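Flussbaden in der Ji, oder: Warum ich jetzt dauernd nasse Haare habe

Letzten Sommer hätte ich noch gesagt, Schwimmen ist was für Leute mit Chlorbrille und Zehnerkarte. Dann hat mich Yoon-hee Hong im Juli nach Wurkach mitgenommen, und seitdem rede ich von nichts anderem mehr. Meine Schwester verlässt inzwischen den Raum, wenn ich das Wort Kehrwasser sage. Also schreibe ich es hier auf, da kann keiner weglaufen!

Die Ji ist kein großer Fluss. Auf der Karte habe ich sie erst mal übersehen und für einen Wanderweg gehalten. Sie kommt oberhalb von Drurnen aus dem Wald, macht ein paar Schleifen durch die Wiesen und wird kurz vor Wurkach breit und ruhig, mit Kies auf der einen Seite und einer steilen Böschung voller Erlen auf der anderen. Genau dort gehen alle rein. Es gibt keinen Kiosk und keine Umkleide, nur eine Bank, an der jemand vor Jahren mal angefangen hat, die Lehne grün zu streichen.

Der erste Morgen

Wir sind um sechs Uhr los, weil Yoon-hee behauptet, dass der Fluss morgens ein anderer ist. Ich war müde und fand das übertrieben. Dann lag da dieser Nebel auf dem Wasser, ganz flach, vielleicht kniehoch, und darüber war schon Sonne. Man geht hinein und hat die Füße in einer Jahreszeit und den Kopf in einer anderen. Ich habe gequietscht, das gebe ich zu. Myung-ja Won, die seit ihrer Kindheit in der Ji badet und im Oktober noch genauso ungerührt hineinspaziert wie im Juli, drehte sich um und meinte nur: »Ausatmen.«

Das ist bis heute der beste Rat, den ich zum Thema kaltes Wasser bekommen habe. Langsam rein, bis zum Bauch, ausatmen, noch mal ausatmen, und erst wenn der Atem wieder ruhig geht, die Schultern eintauchen. Springen tut hier übrigens niemand, der sich auskennt. Der Kies wandert nach jedem Hochwasser, und wo letztes Jahr ein tiefes Loch war, kann heute eine Bank liegen, auf der man sich die Knie aufschlägt.

Lesen lernen

Was mich wirklich gepackt hat, ist das Lesen des Wassers. Im Becken ist alles gleich, da schwimmt man Bahn um Bahn und denkt an die Steuererklärung. Im Fluss muss man hinschauen! Glatte Zunge heißt tiefer und schneller, Gekräusel heißt flach, und hinter jedem größeren Stein liegt eine kleine stille Tasche, in der man sich ausruhen kann wie auf einem Parkplatz. Hüsnü Aksoy hat mir das mit Zweigen erklärt. Er warf einen nach dem anderen hinein, und ich musste vorher sagen, wo er langtreibt. Am Anfang lag ich fast immer daneben. Beim letzten Zweig hatte ich recht und war so stolz, dass ich in Badesachen die ganze Böschung hochgerannt bin, um es den anderen zu erzählen.

Meine Lieblingsstrecke beginnt an der alten Furt. Man läuft 567 Schritte flussaufwärts (Hüsnü hat sie gezählt, ich habe ihm geglaubt), steigt bei der umgestürzten Weide ein und lässt sich auf dem Rücken zurücktreiben, Füße voraus. Das dauert keine 20 Minuten und fühlt sich an wie ein halber Urlaubstag. Einmal flog ein Eisvogel quer über mich drüber, so niedrig, dass ich seine Flügel gehört habe. Seitdem schwimme ich mit einem Ohr über Wasser und bekomme davon einen steifen Nacken.

Natürlich geht nicht jeder Tag. Nach Gewitter wird die Ji braun und schiebt Äste vor sich her, dann bleiben wir draußen, auch wenn es 30 Stunden später schon wieder verlockend aussieht. Myung-ja schaut auf einen bestimmten Stein am Ufer, und wenn der unter Wasser liegt, dreht sie um. Ich habe aufgehört, mit ihr darüber zu verhandeln. Und allein gehe ich sowieso nicht hinein, eine Person sitzt immer auf der Bank und hat die Handtücher.

Hinterher

Über den Hunger nach dem Flussbaden müsste man einen eigenen Beitrag schreiben. Es ist ein völlig anderer Hunger als nach dem Joggen, viel gründlicher. Waqas Bajwa kocht dann Linsen mit viel Ingwer und einer unverschämten Menge Butter, und es gibt Brot vom Vortag, in der Pfanne geröstet. Wir sitzen da in dicken Socken, mitten im Sommer, die Haare tropfen in den Tee, und alle reden durcheinander über die Strömung. Ich glaube, ich mag diesen Teil genauso gern wie den Fluss selbst.

Irgendwann steht dann doch jemand auf und lässt Wasser ins Becken. Beim Abwasch bin ich gern dabei, nach dem kalten Fluss ist heißes Spülwasser an den Fingern der reine Luxus. Das weiße Abtropfgestell kommt auf den runden Holztisch, und das Gespräch geht einfach weiter.
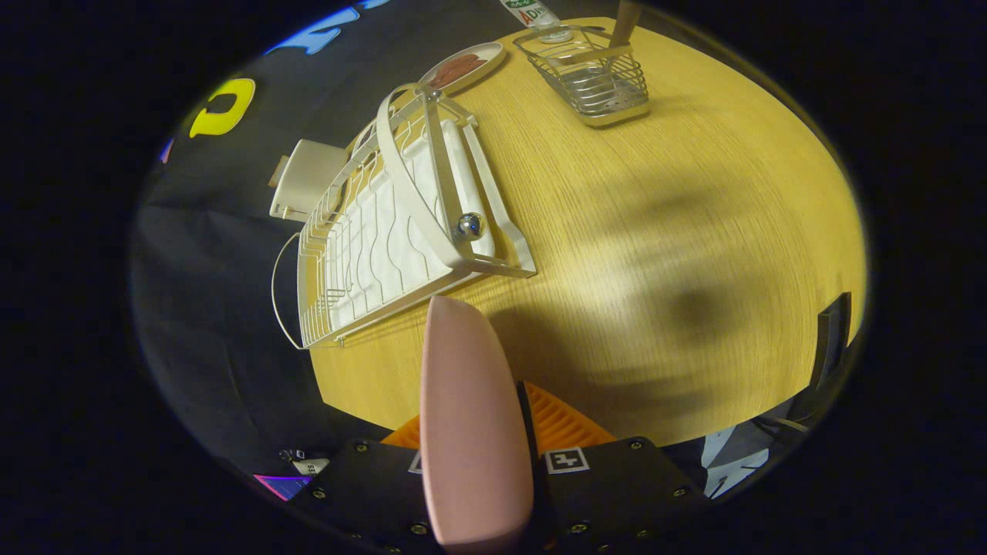
Was ich beim nächsten Mal einpacke

Badeschuhe mit fester Sohle, die alten sind vorne durch. Eine zweite Mütze. Ingwer für Waqas. Und Yoon-hee möchte endlich den Abschnitt oberhalb von Drurnen anschauen, erst mal nur vom Ufer aus, mit einer Tasche voller Zweige.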